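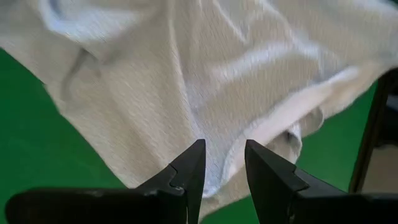 Arsalan Dogar wrote, in reply to our first draft, that a person asked to describe a cloth will nearly always describe what they would do with it, and that we had been wrong to treat such answers as off topic. We went back to the transcripts with his remark in mind, and it changed the whole section. Answers we had set aside as chat ("you'd want that after a swim", "my gran would have kept it for visitors") are full of information about touch, and they are among the liveliest things our speakers said.

4.3 Words for soft cloth in Clollard and Plokinholm

The word list gathered in the two towns holds 3000 separate answers. Soft was by far the most common, which surprised no one on the team, but what people placed next to it was a delight. In Clollard, soft was usually paired with a word for age: worn soft, old soft, washed soft. In Plokinholm it went with a word for weight, and speakers there were quick to correct us when we used the word alone. A heavy soft and a light soft were, to them, as different as red and blue.

Danish Zaidi had suggested grouping the answers by fibre. We tried it and found the groups hard to keep apart, as few speakers named a fibre at all. Grouping by the way the cloth was handled worked far better. Speakers who rubbed the cloth between finger and thumb gave words for surface, such as ribby, nubbly and smooth. Speakers who picked it up by one point and let it hang gave words for movement: floppy, lazy, drapey, and the wonderful slumpy, which we had never met before and which came from 11 speakers in Clollard with no prompting.
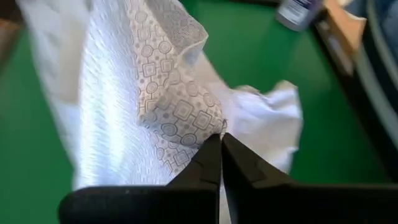 Figure 3. White cloth, loosely bunched and lifted (the "slumpy" handling).

Slumpy deserves a little more room. Its users agreed that a cloth can be slumpy only while it is held up, and that the same cloth laid on a table is simply flat. We know of few everyday words for texture that depend so closely on what the hand is doing at that moment. Four speakers extended it to dough, and one, to our great pleasure, to a sleeping cat.

We also kept a score for silence. Where a speaker handled a cloth and offered no word at all, we marked the answer under the heading Nullness, following the layout of the Balogh sheets. Nullness was highest for plain pale cloths and lowest for anything with a raised pattern. Three speakers in Plokinholm filled the gap with a gesture, drawing the back of the hand down the cheek, and we have counted these apart from both words and silence. They are listed in full in the appendix, together with the spellings used for slumpy and its relatives.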